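Gameo project report, part 2: getting the tracking to behave
Najwa Moussa, with Rohani Ngui
11/05/2019

Where we left off

So in part 1 we had Gameo saving video from the hand-held gripper, and I was very proud of it, and then Rohani tried to get a path out of the recordings and the path went straight through the table. Oops! This half is mostly my software fixes.

The tracker

My code picks up to 300 corner points in each picture and follows them to the next one. It loves a messy desk. Over plain wood it's miserable, because the grain lines all look alike and the points slide along them (I lost a whole evening to this). With the fingers open you get mostly tabletop, and the best corners are on the gripper itself, which moves with the camera and tells you nothing. 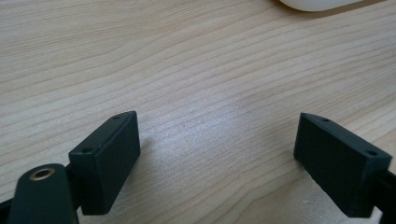 Masking the fingers

I now throw out any point that lands on the two pads or the arm parts. The mask has to follow the opening width, so Rohani wrote a little function that redraws it for every picture. Of the 1,851 pictures in our September set, 60 still lose tracking, and those are nearly all bare wood.

Still to do

Poul Kárason suggested mixing in the motion sensor when the point count drops. I've started on that, but the clocks don't line up yet and my plots look like spaghetti.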